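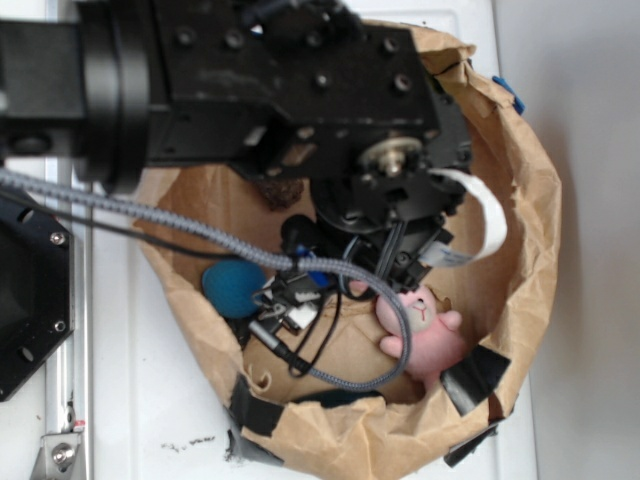

## 4. Acondicionamento em saco de papel

Aplicável ao envio de artigos pequenos e brinquedos de pelúcia para o depósito Skirnden. Revisão: junho de 2026.

1. Colocar o saco de pé sobre uma superfície clara, plana e limpa.
2. Abrir a boca por completo e dobrar a borda para fora, em toda a volta.
3. Alisar o fundo com a palma da mão. Não usar estilete.
4. Depositar primeiro os artigos rígidos, encostados ao fundo.
5. Enrolar os cabos em laços largos, sem vincos. Os conectores ficam voltados para o interior do saco.

> **Nota:** a borda dobrada deve medir uns 7 cm. Com menos do que isso, o papel volta a fechar durante o enchimento.

### 4.1 Artigos de pelúcia

6. Apoiar a pelúcia na parede do saco, acima dos artigos rígidos. No caso da tartaruga verde, a cabeça fica livre e o casco pode encostar ao papel.

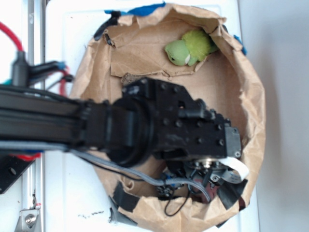 7. Verificar se alguma dobra da borda caiu sobre a pelúcia e, se for o caso, levantá-la.
8. Rasgos curtos na borda são aceitáveis. Rasgos que cheguem ao fundo obrigam à troca do saco.
9. Desdobrar a borda, juntar as duas faces e enrolar duas vezes.
10. Fechar com fita e colar a etiqueta Clonia na face maior.

**Cuidado:** não ultrapassar 14 artigos por saco. Não empilhar sacos cheios.

### 4.2 Registro

Anotar o número do saco na folha Zunby, coluna 22. Divergências de conteúdo: comunicar a Riaan Mokoena antes do fechamento do lote. Para sacos com alça, ver a seção 7.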